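首页 | 版块 | 精华 | 新手须知 | 搜索 | 登录
分类：软件与算法 > 感知 > 手部与末端位姿

【求助+讨论】腕带标记的位姿老翻面，塑料袋任务快把我搞疯了

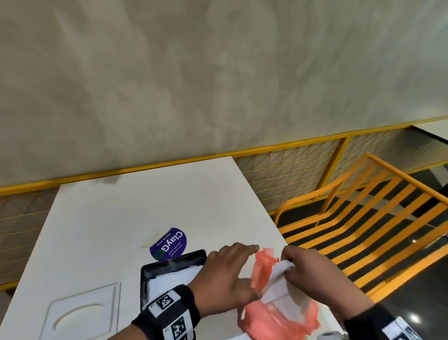
一、先说我们在干嘛（楼主：半杯凉豆浆）

发帖时间：2019年4月7日

各位好，潜水很久第一次发长帖，啰嗦的地方多担待。

我在 Erraji 这个项目里写感知这块，任务是从头部视角的录像里把两只手的轨迹抠出来，喂给后面的策略学习。手腕上绑黑色织物带，带子上缝白底的小方标，检测出标记，解位姿，再往手指方向推一个固定偏移，当成"虚拟夹爪"的位置。听着很简单对吧，我当初也这么觉得，还跟组长拍了胸脯。

硬的东西都还行。盒子、杯子、遥控器，轨迹拿出来一画，挺顺的。一到软的就出事，尤其是塑料袋。袋子这东西没有形状，全靠两只手一起配合，一只手护着，另一只手捏着里面的白色东西往上提或者往下塞，手腕一直在转，转的时候标记几乎全是斜着或者半截在画面外面。

毛病有三个，我按烦人程度排一下：

翻面。单个标记解出来两个解，来回跳。前一帧手掌朝下，下一帧突然变成掌根翘起来，再下一帧又回去。画出来像心电图。

丢失。手离头近的时候，手腕正好压在画面下沿，标记只剩半个，检测器直接不认。右手尤其惨，动作快还糊。

误检。桌上有个黑边白底的托盘，我们的方框提取特别喜欢它。圆角的都能给我拟合出四条边来！解码那步倒是会把它刷掉，可是候选框一多，整个检测就慢，慢了就掉帧。背景里那片黄色铁丝网也贡献了一大堆小四边形，我打开调试窗口的时候真的笑了一声，密密麻麻的。

目前流程：灰度，自适应阈值，找四边形，解码，亚像素角点，解平面位姿，取重投影误差小的那个解，然后过一个一阶低通。低通是我上个月加的，现在看就是把翻面抹成了一坨。

手上有 345 段录像，重录不太现实（录的人会打我的）。想问问大家：翻面这个事你们是在哪一层解决的？检测、解算还是后面滤波？还有，腕带是软的，两块标之间的相对位置到底能不能当成固定的用？

二、回复

2楼 铁皮青蛙

先说结论，低通删了。今天就删。

翻面是离散的错误，低通是给连续噪声用的，两个解中间的姿态物理上根本不存在，你平均出来一个第三种错。我见过有人把四元数直接加权平均再归一化，碰上符号反了的那一对，手腕原地转一整圈，策略学得还挺认真，真的去转。

翻面的根子在平面位姿本身，标记小、离得远、或者正对着镜头的时候，两个解的重投影误差差不多大，你"取小的那个"等于在掷硬币。所以第一步别急着选，两个解都留着，带着各自的误差往后传。后面用时间连续性去选，比单帧选靠谱太多。

最省事的做法：算一下两个误差的比值。比值拉得开就信，拉不开就标成"歧义帧"，歧义帧里只用平移，旋转先空着。平移在两个解里差别通常很小。

3楼 半杯凉豆浆（楼主）

回 2 楼：好的好的，低通这就删，骂得对。平移差别小这个我没想到去看，晚上拉几段比一下。

"旋转先空着"之后怎么补？球面插值？塑料袋那个动作里手腕转得挺多的，空一长段我怕插出来是直线转过去，人不是那么转的。

4楼 铁皮青蛙

短的插值就行，长的用陀螺。你腕带里有 IMU 没有？

5楼 半杯凉豆浆（楼主）

没有……腕带上就是布和标。头上那个有，200 Hz 的。

6楼 南墙根

那头上的也有用。你先拿头部 IMU 把相机自己的旋转扣掉。很多人看到标记姿态在抖以为是手在抖，一半是脑袋在动。扣掉以后在世界系里看手，翻面那一下会特别扎眼，阈值也好定。

另外说说软腕带的事，这个我有发言权。我们在 Korkamitz 的时候也图舒服用布带子，标定的时候把一圈标当刚体，标得漂漂亮亮，一戴上人手全变了。手腕粗细不一样，带子绕上去的弧度就不一样，相邻两块标的夹角差得能看出来。而且人一攥拳，腕子那块会鼓起来，录到一半夹角还在变。

所以我的看法：不要当刚体，也不要完全不用。当成"软约束"，两块标的相对姿态给一个先验加一个不大不小的方差，每次戴上之后头几秒在线估一遍，之后允许它慢慢漂。

7楼 小满不满

插一句，为啥不直接上手部关键点网络啊？都什么年代了还缝标记。手掌手指网络都能出，还能拿到捏合程度，你那个"固定偏移"的虚拟夹爪本来就假，人捏东西的时候指尖离手腕的距离根本不是固定的。

8楼 铁皮青蛙

7 楼你拿网络跑过塑料袋吗？

9楼 小满不满

跑过。

10楼 铁皮青蛙

手指头钻到袋子褶子里那会儿呢？

11楼 小满不满

……那会儿不太行。薄的、带点透的那种袋子，网络会把褶子当手指，尤其红色系的，跟肤色挨得近。但是手腕和手掌根还是准的呀，我又没说全靠它。我的意思是别吊死在标记上。

再说标记也有标记的问题，楼主自己讲的，半截出画面就没了，整整齐齐地没了。网络起码还能猜。

12楼 南墙根

猜出来的东西拿去训策略，策略会把你的猜学得很好。这话我不是针对你，我自己吃过亏。我们有一批数据，出画面的部分全靠网络补，补得特别自信，方差给得特别小。后来机器在那个区域的动作永远往左偏一点点，查了好久，最后发现是网络的偏。

要补可以，把不确定度老老实实给大。

13楼 小满不满

这个同意。方差给大我没意见。我反对的是一上来就说网络不行。

14楼 半杯凉豆浆（楼主）

大家别吵哈哈哈，两边我都想要。

我补充点情况：左手还好，左手一般是护着袋子那只，动得慢，腕带上靠手那块标基本是全的，下面那块常常被画面下沿切掉一截。右手从右下角伸进来，捏着东西，标记又糊又缺角。同一帧里左手能解，右手经常啥也没有。

所以我现在的想法是左手走标记为主，右手标记加网络。但是两只手用不同的流程，噪声特性就不一样，后面做双手协同的同事（Saodah Krishnan，她也逛这个站）已经在抗议了。

15楼 saodah_k

来了。我确实在抗议。

我这边用的是两手的相对位姿，拿左手当参考系看右手。你左手噪声小右手噪声大，我都能接受，告诉我多大就行。我接受不了的是时间上对不齐。之前有一版右手走网络，网络那条管线有延迟，时间戳打的是出结果的时间，左手打的是曝光时间，中间差了 50 毫秒。慢动作看不出来，一拽袋口，两只手的距离就莫名其妙拉长再缩回去，我以为袋子被撑开了，其实是时间戳。

请统一用曝光中点打戳。求你。

16楼 半杯凉豆浆（楼主）

那一版是我写的，对不起 Saodah，我请你喝豆浆。现在已经全改成曝光中点了，进管线的时候就跟着图像走，后面谁都不许重新打。

17楼 铁皮青蛙

时间戳这个坑应该置顶。每隔一阵就有人掉进去，我也掉过。

顺便问一句，你们曝光是自动的吧？

18楼 半杯凉豆浆（楼主）

自动的。

19楼 铁皮青蛙

右手糊就是这个来的。室内光，自动曝光肯定给你拉长。锁短，增益往上推，噪点多一点无所谓，标记是黑白的，对噪点耐受得很，对糊一点都不耐受。新录的按这个来，旧的就认了。

20楼 拧螺丝的阿禾

硬件这边的人路过。锁曝光可以，但是注意灯的频闪，曝光短到一定程度画面会一明一暗地滚，自适应阈值的窗口得跟着调。另外楼主你们那个地板挺亮的，右下角有反光吧，自动曝光说不定还被那个带着跑。要是测光区域能设，就只框桌面。

还有标记本身。布带子缝的白片容易拱起来，一拱就不是平面了，平面位姿的前提没了，翻面会更严重。背后垫一片硬的，薄薄一层就行，标记周围的白边也多留一圈。我看见很多人为了省地方把白边裁得贴着黑框，黑带子一挨上去，检测器根本找不着边。

21楼 半杯凉豆浆（楼主）

垫硬片这个好！明天就去翻箱子。白边我们留了，留多宽合适？

22楼 拧螺丝的阿禾

看你用的哪种码，起码留一个格子宽。我一般再多给点。

23楼 南墙根

说回误检。楼主你那个托盘和铁丝网，解码既然能刷掉，那就是纯粹的速度问题，别去改阈值，越改越容易把糊掉的真标记一起改没。做 ROI 就好了：上一帧手腕在哪儿，这一帧在附近搜，搜不到再放大，再搜不到才全图。铁丝网在远处，手腕都在画面下半截，全图搜一次能顶很多帧。

四边形候选再加个最小边长，网格那种小的一下子全没了。托盘那种大的加个最大边长。圆角的可以看角点附近的拟合残差，真标记是尖角，残差小。

24楼 kamarul_g

我是 Kamarul Gunawan，维护 Trallereck 那个轨迹后处理小工具的，看见有人聊翻面就进来了（有关键词提醒，不好意思）。

23 楼的 ROI 我赞成，但要提醒一个事：ROI 加上时间连续性选解，会形成一个自我强化的环。第一帧选错了面，后面每一帧都离错的那个更近，于是一直错下去，还特别平滑，看图完全看不出问题。比来回跳更可怕，跳起码你知道它坏了。

所以我建议离线处理的话别做贪心，做整段的。每帧两个解当两个状态，帧间转移代价用角速度算，观测代价用重投影误差，跑一遍维特比，一次把整段的选择定下来。两个状态而已，算得飞快。丢失的帧就当第三个状态，"看不见"，给个固定代价。

跑完选择以后再做连续的平滑，前向滤波后向再来一遍。顺序千万别反。

25楼 半杯凉豆浆（楼主）

维特比！！我怎么没想到，上学的时候写过作业的……

问一下，左手有两块标都能看到的时候，状态怎么设？四种组合？

26楼 kamarul_g

四种组合可以，但大部分组合会被相对姿态先验直接杀掉，就是 6 楼说的那个软约束。两块标都翻而且翻得一致的情况很少。所以两块都在的帧基本等于没有歧义，它们会像钉子一样把整段轨迹钉住，前后只看到一块标的帧就跟着对了。

只看得到一角的标记也别浪费。解码解不出来没关系，你已经知道它大概在哪儿，把预测的角点投到图上，附近有没有黑白边，有就当一条线的观测加进去。半块标记给不了完整位姿，给一条边的约束是够的。

27楼 铁皮青蛙

半块标那个我持保留意见。已知位置附近找边，塑料袋的褶子也是边，袖口也是边，你会找到很多边的。我试过，好的时候锦上添花，坏的时候把轨迹整个拽歪。收益和风险不成比例。

28楼 kamarul_g

门限卡紧就好。投影点离预测超过 3 像素的直接扔，而且要求边两侧一黑一白，方向还得对。褶子很少有那么干净的黑白过渡。

29楼 铁皮青蛙

预测要是准到 3 像素以内，那你还要这个观测干嘛？

30楼 kamarul_g

为了让它继续准下去呀。漂移是一点一点来的。

31楼 铁皮青蛙

行吧，这个理由我接受一半。糊掉的那种我还是不信，糊的边宽得很，你量出来的位置偏到哪边全看运动方向。

32楼 kamarul_g

糊的不用，这个没争议。Trallereck 里有个清晰度开关，默认就是关掉糊的。文档里没写，我的锅，回头补。

33楼 小满不满

文档里没写的东西可太多了（小声）。

34楼 saodah_k

我想聊一下 7 楼提的固定偏移，这个被大家跳过去了，但对我影响最大。

楼主现在从腕部往手指方向推一个常数，当作夹持点。捏硬盒子没问题，捏法比较固定。这个袋子任务里，左手是手掌朝下、手指伸着去护袋子，拇指贴在侧边；右手是食指和拇指勾回来捏着白色那件东西的上沿。两只手的"夹持点"离手腕的距离和方向明显不一样，你用同一个常数，我这边算出来两手间距就是错的，而且错得跟手型有关，没法标掉。

我的要求不高：伸开和捏合，两档偏移，手型分类用网络给，分错了我也能忍。

35楼 小满不满

看吧，我就说要网络！

36楼 半杯凉豆浆（楼主）

哈哈哈 35 楼你赢一局。

两档偏移可以做，我担心的是切换那一下，偏移突变，轨迹会跳一个台阶。

37楼 saodah_k

别硬切，用捏合程度做连续插值，网络出的指尖距离归一化一下就行。指尖被袋子挡住的时候保持上一次的值，别去猜。

38楼 南墙根

保持上一次的值也有上限，挡久了要把方差放开，不然你下游又会以为它很确定。这条我在这个帖子里说第二遍了，我就是这么烦人。

39楼 深夜改参数

新人问个可能很傻的问题：袋子本身你们不建模吗？我看大家都在聊手，袋子是软的，形状一直变，策略不需要知道袋口在哪儿吗？

40楼 铁皮青蛙

一点不傻，只是楼主这帖问的是手。袋子建模另开一帖都聊不完，仿真里塑料薄膜那个自碰撞，谁搞谁知道。

41楼 半杯凉豆浆（楼主）

回 39 楼：我们现在策略的输入是图像，袋子让它自己看。我这边只负责把动作标签弄对。不过标签和图像得对得上，手的轨迹一翻面，图像里明明手好好的，标签说手翻过去了，模型就学了一个"有时候会抽筋"的平均动作。所以我才这么着急。

42楼 深夜改参数

懂了，谢谢！那能不能反过来，用图像里手的轮廓去检查标签？比如把虚拟夹爪投回图上，落在手外面的就报警。

43楼 kamarul_g

这个好，便宜又好用。投回去看一眼能抓到一大半低级错误，时间戳错位也能看出来，快动作的时候投影点会拖在手后面。我们管它叫回投检查，Trallereck 里有个批处理脚本，每段抽几帧拼成一张大图，人眼扫。

44楼 拧螺丝的阿禾

人眼扫 345 段……

45楼 半杯凉豆浆（楼主）

我扫。我写的低通，我来扫。

46楼 半杯凉豆浆（楼主）

隔了几天来更新一下，攒一起说：

低通删了。两个解都留，歧义帧标出来，歧义帧比我以为的多得多，右手尤其夸张，脸红。

维特比写了，代码比我原来的补丁还短。翻面基本没了，还剩几段整段都翻的，就是 24 楼说的那种。原因是那几段从头到尾没有一帧能同时看到两块标，没有钉子。我加了个掌心朝向的先验，用网络粗判一下手背还是手心冲着镜头，够用了，只在开头用一下。

ROI 加上之后速度的问题没了，托盘也不闹了。桌上还有个印着字的紫色圆贴纸，我本来担心它，结果它从来没出过误检，白操心。

软约束的方差我调了半天，太紧的时候手一攥拳就打架，太松等于没有。现在按每段开头在线估，漂移给得很慢。南墙根说的那个夹角变化我也看到了，攥拳和松开真的不一样。

硬片垫了，新录的还没处理，不敢说。

半块标的边约束我没加。想加，铁皮青蛙和 kamarul_g 谁也没说服谁，我就先放着了。

47楼 kamarul_g

掌心先验只用在开头这个处理我喜欢。你可以再在结尾放一个，维特比两头都有锚，中间更稳。

48楼 铁皮青蛙

半块标没加是对的。

49楼 kamarul_g

你等我发数据。

50楼 南墙根

楼主有空能不能把歧义比值的分布图贴一下？我想看看双峰明不明显，我们那边当时是糊成一片的，阈值完全是拍脑袋。

51楼 半杯凉豆浆（楼主）

左手有两个包，右手一片糊，跟你们一样。图我整理一下再贴，坐标轴现在写得只有我自己看得懂。

52楼 saodah_k

我这边反馈：两手间距那个莫名其妙的拉长没有了。偏移插值的版本还没给我 :)

53楼 半杯凉豆浆（楼主）

在写在写！！

54楼 小满不满

楼主的网络部分用的哪个分辨率输入？手在画面下沿的时候你是补黑边还是直接裁？补黑边的话我建议换成边缘复制，黑边会让它觉得手腕到那儿就断了，关键点全往上挤。

55楼 半杯凉豆浆（楼主）

……补的黑边。怪不得右手手腕点老是比标记的高一截，我还以为是标记错。我去改。

相关帖子
- Tokent 采集端时间戳规范（草稿，欢迎挑刺）
- Trallereck 批处理脚本报内存不足怎么办
- 头部相机外参漂移，重标还是在线估
- 塑料薄膜仿真：自碰撞到底关不关
- 双手任务里参考系选哪只手，投票帖
- Erraji 数据格式转换小工具，九月更新
- 新人报到兼问：重投影误差多大算大

标签：标记检测 / 位姿歧义 / 手部跟踪 / 轨迹平滑 / 双手操作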